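招兼职 / 招试吃 Flarnau小厨房 11月起

急!急!先看完再加我,谢谢

我们是Flarnau,做社区共享厨房的,开了快两年,白天租给做便当的、做烘焙的,晚上自己开课。11月要开一个新的晚间班,教家常菜,学员大多是刚搬出来自己住的年轻人,不会做饭那种。人手不够,现在招下面几种人。

一、课堂助教,招两名
干什么:备菜,分料,课上帮学员看火,课后收台面洗锅。
时间:晚上六点半到九点半,一周三次,哪三天进群再排。
要求:会切菜,不怕油烟,有健康证(没有的可以先来,两周内补上)。脾气好一点,学员问同一个问题问五遍很正常的。
不要求学历,不要求干过餐饮。在家天天做饭的阿姨叔叔很欢迎,上一期最受欢迎的助教就是退休的。
待遇:每月3,000,做满一期另算奖金,管一顿晚饭。迟到三次以上奖金没有了,先说清楚,别到时候吵。

二、试吃员,招35人
不是天天来!分批的,每批来一次,一次一个半小时左右。
吃什么:新课的菜单,十来道,有番茄牛腩、豆豉蒸排骨、干煸四季豆,还有两个素的还没定。
吃完填表,表有点长,请认真填。咸了淡了、肉老不老、这个菜你自己在家愿不愿意做,都要写。写"好吃"两个字的表我们真的没法用。。
要求:18岁以上。对花生、海鲜、麸质过敏的请报名时写明,不是不要你,是要给你换批次。孕妇这次先不安排,抱歉。
没有工资,有车费补贴30元,走的时候可以带一盒菜回家。

三、英文口译,一名,短期
我们请了Ewurabena Kwofie来上两次客座课,讲西非炖菜和花生汤,她中文会一点点,讲课还是得有人翻。懂做菜的优先,起码知道"炖"和"焖"英文怎么说不一样。报酬面谈,按次给,当场结。

问得多的统一回一下:
能不能带小孩?助教不行,试吃可以带一个,七岁以上,不占名额但也没有补贴。
厨房在哪?地铁出来走八分钟,报上名发定位。楼下停电动车可以,汽车自己想办法。
要不要自己带围裙?我们有,洗过的。介意的自己带。鞋子请穿防滑的,这个没得商量。
左撇子?没问题,左手用的剪刀有,刀没有。
长期吃素的能不能试吃?能,排到素菜那批,人满了就等下一批。
助教可不可以两个人轮着来顶一个名额?上次试过,交接老是漏东西,这次不接受了。

报名方式:
发短信或者加微信,备注"助教+名字"或者"试吃+名字"或者"口译+名字"。不备注的不通过,一天加的人太多了分不清。
助教请再写三句话:平时给几个人做饭,拿手菜是啥,哪几个晚上肯定来不了。
试吃写忌口就行,别的不用写。
口译请发一段语音,中英文都讲一点,内容随便,讲讲你昨天晚饭也可以。

助教和口译找Farzana Virk,试吃找Wilfredo Macapagal。两个人都是下午三点以后才有空看手机,上午别打电话,上午厨房在出便当,听不见的。

试吃名额已经报了17个,动作要快。助教还一个都没订下来,也要快。。

面试就是来厨房切一颗洋葱、炒一个蛋,聊十分钟,当天给答复。来的时侯从侧门进,正门在修。

有朋友合适的麻烦转一下,谢谢谢谢!

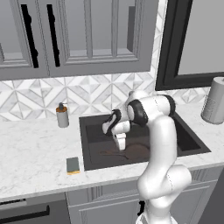
哦对了,补一条,报了名临时来不了的请提前一天说一声,后面还有人排队等着。改时间的话,还是发给原来那个联系人,别在群里喊。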